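# Reading sea ice charts: concentration vs. extent

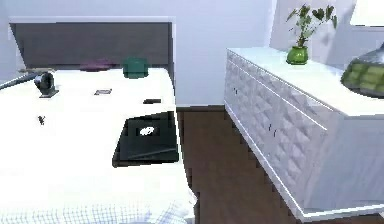 **Sekar Nasution**

Why does the "extent" figure for sea ice always come out bigger than the "area" figure, when both are for the same day and the same ocean?

**Kultis**

Extent counts the whole grid cell as soon as 15 percent of it is ice. Area only counts the icy share. A cell that's 40 percent ice goes into extent at full size and into area at 40 percent. Add up a few thousand cells like that and the gap gets large, mostly in summer when the pack is full of holes. Pick one measure and stick with it. Mixing them is how people discover a miraculous recovery every October.

**Harahap**

what kultis said. also melt ponds look like open water to the satellite so area reads too low in july. I lost 18 evenings to this before reading the notes that came with the data - they were on page one

**Cernier**

I don't know about the Arctic, but our lake froze early last year and the dog was thrilled.

**Sekar Nasution**

Thanks, I had extent in one column and area in the next and was subtracting them. Row 2422 was a masterpiece. Redoing it Tuesday. Best wishes to the dog.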